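Jun 27, 2026 – notebook, linen side

Long one today, sorry in advance to Lorena, who has to read my handwriting when she types these up (I'm typing this one myself, so no excuses).

We're 14 shifts into the new setup at Flakdale. The sorting line takes the flat stuff now, sheets and pillowcases mostly, and the people who used to stand at the table all morning are teaching the thing how to handle everything else. Olga has folded for this company longer than Drenel has been selling us machines, and now she spends half her day with a gripper in her hand, picking up cloth the way she'd want a robot to pick it up. She says her shoulders feel better and her wrist feels worse. I wrote that down for the August review because I don't think anybody asked about wrists when we signed off on this.

Mixed bedding is still the hard part. Printed covers on top of each other, a white sheet under everything, folds going every which way – a person just grabs the top one and doesn't think about it. Slow it down and there's a whole decision in there: which layer, which edge, how hard to pinch so you don't bring the one underneath along for the ride.

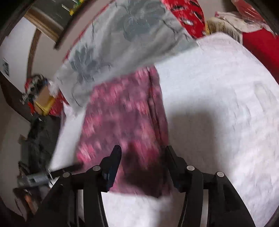 ## Stuff people told me

- Adhiambo wants the teaching hours to count as skilled hours on the pay sheet. I agree with her! Right now they go in as "general," same as sweeping up, and that's just wrong. Talking to Octavio about it.
- Olga pinches near a corner and lifts before she pulls. Lautaro goes for the middle and drags. Both work fine for people, but if we mix the two styles in one batch Anau will probably send it back with questions again. Do we pick one? I'd hate to tell Lautaro his way is wrong when he's the fastest folder we have.
- Two people asked me flat out if they're training their replacement. I said the plan is no cuts through August and I don't know past that. Not a great answer, but it's the one I've got.
- The quiet. I didn't expect this to come up, but folding used to be a talking job, four people around a table with the radio going. Teaching is one person, one bed, heads down. Adhiambo misses the table.

## Numbers

Target from Bustos is 3000 good pickups before they retrain. We have 900. At this pace we'll get there, but only if I stop pulling Lautaro off to fix the conveyor (my fault, three times this week).

I'm also capping teaching at 90 minutes a stretch, starting with the next shift, then a swap back to the line. Olga laughed and said she'd been doing that already – she just hadn't mentioned it.

## To do

- [ ] Ask Drenel if the grip can be made lighter to squeeze, or at least come in a smaller size
- [ ] Pay sheet code, with Octavio
- [ ] Try two people per bed, one lifting and one setting up the next pile, so there's somebody to talk to
- [ ] Find out who took the good extension cord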